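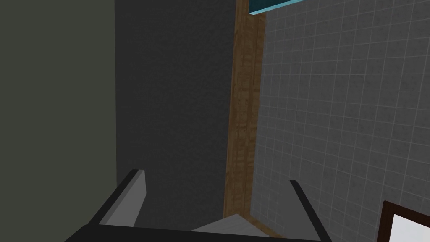
Pridport Magazine - Automation and Safety Desk

The kitchen that passed every test

By Consuelo Salazar
February 9, 2021

The view from the wrist of a simulated robot is a narrow one. Two fingers, nothing between them, a pale slab that looks like a bit of countertop, and a grey tiled wall whose grout lines would make a renovator jealous. Brundari has spent a long time on tiles. I wish it had spent as long on walls.

Brundari makes software that lets companies train robot arms in rendered rooms before letting them loose in real ones. Its best-known customer is Akano, which wants to put an arm in the kitchens of aged-care homes to stack cups and wipe benches. In July, Akano's arm was moved from the simulator to a test kitchen in Pridport. On the second morning it reached for a mug near a corner, swung its wrist the long way round and drove the back of the gripper into the wall. It kept pushing until a technician hit the stop button.

The technician had a bruised forearm from getting out of the way. The wall lost two tiles. Akano called it "a minor contact event", a phrase I have now read so often in the company's paperwork that I've started using it when I drop plates.

What bothers me is the number that came before it. The arm had been through 1,574 simulated runs in its final round of testing, and the report sent to the care homes listed no collisions at all. Not a scrape. Anyone who has ever carried a tray through a kitchen should have found that odd.

The explanation, when it came, was dull. In the rendered kitchens, walls were there to be looked at. The fingers had collision checking switched on and so did the benches, but in 643 of the runs some wall panels were scenery only. The wrist could pass straight through them and the software would score a clean pickup. The arm had learned that corners were free space, and it was rewarded for it.

Engineers have known for years that simulators leave things out. They have to, or the sums would never finish. The argument is over who gets told. Akano's report ran to 12 pages, with colour pictures of the rendered kitchens on most of them, and the collision settings were in none of it. A reader would look at wood grain and speckled stone and assume that anything drawn so carefully must also be solid.

Cárdenas, the small firm hired to review the failure, found the fault in an afternoon by doing something fairly rude. It told the simulated arm to drive at every wall in turn and watched what happened. Its reviewers then asked why this had not been part of the original testing. Brundari's answer was that customers choose their own tests. Akano's was that it relied on Brundari's default settings. Both statements are true, and I don't find either much comfort.

There was a second problem, and it gets less attention than it should. The real arm was meant to stop when it felt an unexpected push. It did feel one. The threshold had been raised during training because the arm kept halting for no clear reason, and the raised figure was carried across to the hardware. Cárdenas found more than 300 halts in the training logs that had been marked as nuisance stops. How many were early warnings is anybody's guess, as the position data had been deleted to save space.

Brundari says the walls are now solid by default and that a warning appears if a user turns them off. I asked whether the warning could be dismissed for good with a tick box. It can.

Akano says it has lowered the threshold and will publish its collision settings with future reports. It still plans to go into care homes, though it would not give me a date. It also said that the new version had completed its first round of simulated testing without a single contact. I asked to see what the arm had been allowed to bump into. At the time of writing, the company was still preparing a reply.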